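Claltus hand-held gripper kit: notes from the trial

The Claltus kit went on offer in February, and we have now had a set long enough to say something useful. This item covers what comes in the case, how it handles at a kitchen or living room table, and where it falls short. Anyone who only wants the loan terms can skip to the last two paragraphs.

Claltus is sold by Nullier as a pair of hand-held grippers with a charging dock, a set of spare finger pads, a strap for each wrist and a license for the Clestemov recording software. The idea will be familiar to most readers of this newsletter. A person holds one gripper in each hand, does an ordinary task with them, and the recording is later used to train a robot arm with the same style of jaws. No arm is needed in the home. The kit goes into one hard case, and the case fits on the back seat of a small car.

Setup took 23 minutes the first time, most of it spent pairing the two units. Clestemov wants the left gripper paired first and gives no message if you do it the other way around. The screen simply waits. Once we knew that, setup dropped to 12 minutes, and five of those were the calibration routine, which has you open and close the jaws at several heights over the table. The printed guide leaves out the pairing order. Nullier says a corrected sheet will go out with new kits.

In the hand the grippers are front-heavy. The trigger has a long travel, and the last part of it is stiff, so new users tend to grip harder than they need to. That shows up with soft packaging. Snack packets get crushed at the corners, and thin plastic bags fold into the jaws and have to be worked loose. The ridged pads hold well on card and fabric. On smooth jars they are good if you come in level and poor if you come in at an angle.

We used three kinds of task during the trial: moving jars on a counter, folding small cloths, and packing and unpacking gift boxes. The box work was the most demanding. The jaws have to come in beside a wall of the box without pushing it, and a hinged lid takes up space at the back that you would like to have for your hands. With two grippers working over one box the housings knock together often. A narrower housing would help more than any change to the software.

Cables were the other weak point. A coiled cable can be picked up as a bundle, but if the jaws catch only one loop the rest opens out. We stopped trying to correct this in the middle of a take and just started again. Clestemov lets you mark a take as dropped with a double press of the trigger, and that feature works well.

Battery life was fine for a morning. Both units charge in the dock, and the dock has a light for each. The wrist straps are short for anyone wearing a thick sleeve.

Our advice on rooms is to use the table people already have, with the usual things left on it. Jars, bottles and bags at the sides make the work slower, and the recordings are more useful for it. Dark, shiny surfaces gave us no tracking trouble as long as the overhead light was on.

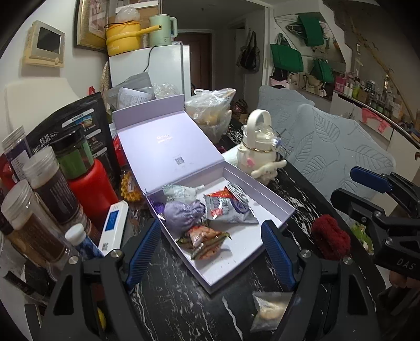 Haruna Minami wrote in to say that the weight bothered her less than the trigger, and that after an hour of box packing her index finger was sore enough to make her switch hands. She would like to see a lighter spring offered as a spare part, the way the pads are. She also found that asking people to unpack a box before packing it gave cleaner takes, as they had already learned how each item behaved in the jaws. We put the spring question to Nullier and were told it is being looked at, with no date given.

The loan set can be booked through the Hattori desk. The deposit is $500, returned when the case comes back with both grippers, the dock and all the pads. Loans run for 12 days. Please charge both units before returning them and wipe down the pads with a damp cloth, no cleaning spray.

A Clestemov login is included for the length of the loan. Recordings stay in your own account and should be downloaded before the last day, as the login closes when the case is checked in. Requests for a longer loan go to the same desk, and the case must come in for a pad check before the second period starts.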